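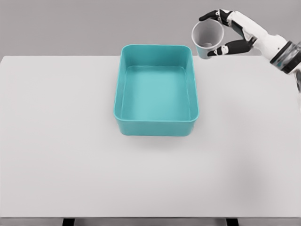

*An empty plastic bin on a table. Illustration.*

**Drargate, Wednesday, December 13, 2023** – The bus company Flestutari will change its rules for lost property after the New Year. Passengers who leave something on a bus will have 100 days to collect it. Until now the limit was 14 days, and many people have complained that this was too short, especially students who go home between terms.

The new rules are valid for all lines in Drargate and also for the night bus to Bhattacharjee. Food, drinks and wet clothes are still thrown away on the same evening. Passports and bank cards are not kept by the company – they go to the police station on the next working day, as before.

"In September we had a woman who came for her father's hearing aid on day 16, and it was already gone," says Chibuzor Tamuno, head of customer service at Flestutari. "She was very polite about it, but I was ashamed. We had the space to keep such a small thing longer."

The lost property office will also move. Today it is in the back of the ticket hall, where customers have to stand in the same line as people who buy monthly passes. From January it will have its own door on the side of the bus station, next to the bicycle parking. The opening hours will be longer on two evenings a week, but the office will be closed on Sundays.

Collecting an item will cost 2 dollars. This fee is new, and not everybody is happy with it. The passenger group Femimik writes in a letter to the company that children and pensioners should not pay. Flestutari answers that children under twelve are already free from the fee, and that it will look at the question of pensioners in spring.

Umbrellas and single gloves are the most common finds in winter. Phones come next, but most of them are collected quickly. Things that are not collected in 100 days will be given to the secondhand shop on Mill Street, except keys, which are destroyed.

Passengers can report a lost item by phone or at the ticket counter. It helps to know the line number and the time of the trip.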